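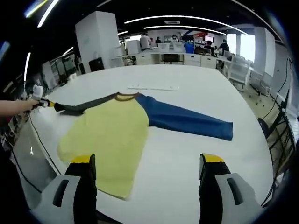
Shrinkage of Cotton Knits in Home Laundering
Project report, textile science elective, Arkencombe

1. Purpose

Care labels give a wash temperature but no expected change in size. This project measured how far cotton jersey shrinks along its length and width over repeated washes, and whether line drying reduces the loss.

2. Method

We cut 40 swatches from one bolt of undyed jersey supplied by Barkach. Each was marked with two pairs of gauge points in indelible ink. Half were tumble dried and half line dried. Swatches rested overnight before measurement. All lengths were read with a steel rule, for a total of 1,007 usable readings. Smudged marks were excluded.
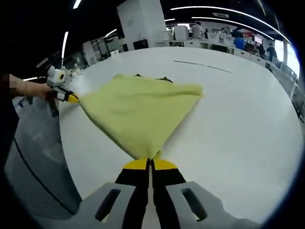

Tension during measurement was the main source of error. Jersey extends easily across the width, so a swatch smoothed by hand reads longer than one laid down and left alone. After January all readings were taken without smoothing.

3. Results

Lengthwise shrinkage exceeded widthwise shrinkage in both groups. Most of the change occurred in the first 2 washes. Line-dried swatches shrank less, but edge curl made them harder to read.

4. Limitations

One fabric and one detergent were used. Water hardness was not controlled.

Comments

ostrowski_k: Did you correct the early readings or drop them?

Cullon22: Section 3 needs a table. Which spin speed did you use?

ostrowski_k: Same question about the spin speed.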